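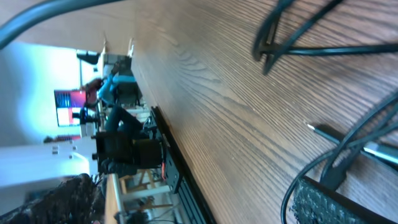
A thin black cable with a small silver plug on a wood-grain tabletop.

Munex Opens Cable Return Points at Grimine Stores

FLANAGAN – Munex, a regional handler of used electrical goods, will begin taking back household cables at 13 Grimine hardware stores in June. The service is free and open to anyone, with no purchase required.

Accepted items include charging leads, audio cables, network cables and extension cords without a reel. Each drop-off may weigh up to six pounds. Cables with exposed conductors must be taped at the damaged point before they are handed in. Battery packs, light strings and cables still attached to a device are not covered and will be declined at the counter. 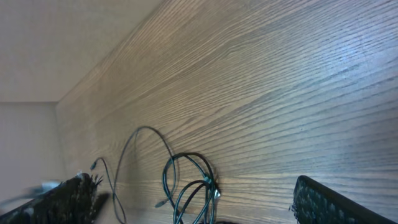 Returned material is weighed at the store and moved to the Munex site in Flanagan every two weeks. Staff there sort it by connector type and length. Cables that pass a continuity test and a visual check go to Gonov, a parts reseller, which will sell them in unbranded paper sleeves. The rest is cut, shredded and separated into metal and plastic fractions.
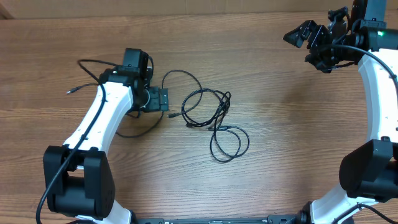
Loosely coiled black cable on a table.

A trial at two Grimine stores ended in the spring. Of the cables returned during the trial, 53 percent passed both tests. Failures were mostly bent plugs and broken strain relief – the short molded section where the cable meets the connector. Munex has changed the collection bins as a result, replacing deep drums with shallow trays so that plugs carry less load from the material above them.

Customers are asked to coil each cable separately and secure it with string or a paper band. Wire ties should be left off, as they have to be removed by hand before testing.

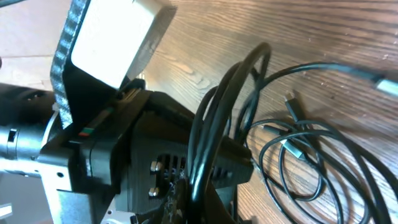 Tabletop with a warm brown wood grain.

Collection counters will be open during normal store hours and will stop taking returns at 6 p.m. A list of participating stores is available at any Grimine service desk.

About Munex
Munex collects, tests and processes used electrical goods from its site in Flanagan.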